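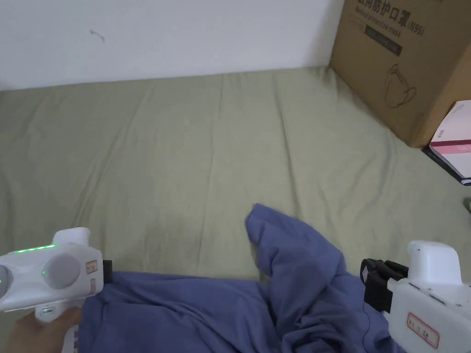

Photo: Tomomi Morikawa for Vovville

Vimero Fitted Sheet in Sage

If you have been looking for a green that doesn't shout at you first thing in the morning, we think you'll be very happy with this one. Sage is the color our customers kept writing in to ask for, and it took us two tries at the dye house before Sadao Iwasaki, who looks after our bedding, would put his name to it. It is soft and a little gray in evening light, and it sits very nicely against a plain white wall.

We like a bed that gets used. Ours is where the folding gets done, where a blue-purple top lands in a heap and where a cardboard box waits until somebody finds a shelf for it, and a sheet ought to be able to live with all of that. You'll see soft folds in the fabric, and we would leave them alone — but if you like a smoother bed, take the sheet out of the dryer while it is still slightly damp and pull it over the corners right away.

The elastic runs the whole way around the hem, so the corners stay put when you sit down on the edge to pull on your socks. Please measure your mattress before ordering, topper included, as a deep topper can add more height than you'd expect!

Sizes: Twin, Full, Queen
Color: Sage
Sold as: one fitted sheet (pillowcases and flat sheet sold separately)
Care: machine wash warm with like colors, tumble dry low, no bleach
Ships from: our Flostumau warehouse, within 3 business days
Returns: unwashed, in the original bag, within 6 weeks

The matching Sugawara pillowcases come in a set of 2 and will be back in stock in November.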